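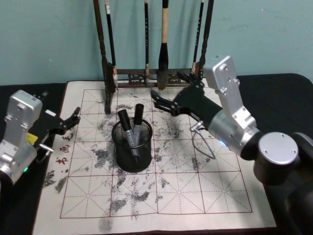
Bakker Community Classes
Progress report to the Studen Fund, covering the period to the end of April

Summary

The evening classes are running, the roof is mostly running, and the grant is a little over half spent. Enrollment is up in everything except bookkeeping, which we had been told the neighborhood was crying out for. The second half of the year depends largely on whether we can get the heating in the back rooms to behave before the fall, and on a decision from you about the lending shelf (see the end).

Classes

We promised you 7 courses and we are delivering 7, although they are not quite the ones in the application. Conversational Italian lost its teacher to a better offer two weeks before the start, and we replaced it with clothing repair, which filled in a day and a half. The calligraphy course continues from last year with the same teacher and most of the same students, who have now been beginners for longer than some of our courses have existed. They show no wish to be promoted. We have stopped offering.

Total attendance for the period was 1124, counting each person each time they came through the door. We know you prefer unique participants. Our sign-in sheets are filled out by hand, often in a hurry, and at least one regular signs with a drawing of a fish, so the unique figure will follow when we trust it.

Bookkeeping for small businesses opened with 4 students and finished with the same 4, giving it the best retention rate of anything we run. We would like that noted before the next sentence, where we report that the room holds 30. The course will be offered again at a different hour. Several shop owners told us that six in the evening is when they are doing their books.

The building

You will remember from the last report that water was coming in above the stairwell. The roofer has been, and has been again, and water now comes in somewhat to the left of where it did. He considers this progress and has explained why at length. The repair is under warranty, so the third visit will cost nothing except another bucket. No classes were canceled on account of the leak, though the choir moved down the hall for most of March and reports that the acoustics there are worse and the view better.

The heating is a bigger worry. Grusia, who installed the controls, believe the fault is in the boiler. The boiler people believe the fault is in the controls. Both have sent us invoices for reaching these conclusions. We have paid one and are disputing the other, and a joint visit has been set up for the summer, when of course everything will work perfectly.

Booking system

We moved registrations to Pliltico in the winter, as agreed. It does what it says, and the phone rings a good deal less. Two problems are worth recording. The system sent a reminder for the pottery taster at four in the morning to everybody who had ever given us an email address, and it will not accept a refund of less than the full fee, so people who miss half a course have to be paid back in envelopes. The first has been fixed. The second is, according to support, on the road map. The envelopes are in the petty cash drawer with a list.

Staff time spent on registration has dropped by almost half. We had planned to put the hours saved into outreach, and some of them did go there. The rest went to the roof.

Money

Spending is in line with the budget on teaching and materials, under on publicity, and over on building costs, for the reasons above. The underspend on publicity came about when the printer delivered the spring leaflet with last year's dates on it and declined to charge us for the reprint. We would like your permission to move the difference to building costs. A one-page breakdown is attached separately, along with the receipts you asked for and several you did not.

What happens next

The summer program is shorter than usual, to leave the back rooms free for the heating visit. Clothing repair will run twice a week, and the waiting list has already filled the first group. We have asked the calligraphy teacher whether she would take on a second class for complete newcomers, and she is thinking it over. Italian may return if we can find somebody who wants to teach it for what we pay.

On the lending shelf: the application described a small collection of tools and books that students could take home between classes. The shelf has been built. It is a good shelf. What we still need from you is an answer on insurance, as the policy wording excludes anything with a blade or a plug, and that leaves us lending out mostly the books. If we could hear by the end of next month, we can order stock before the fall term.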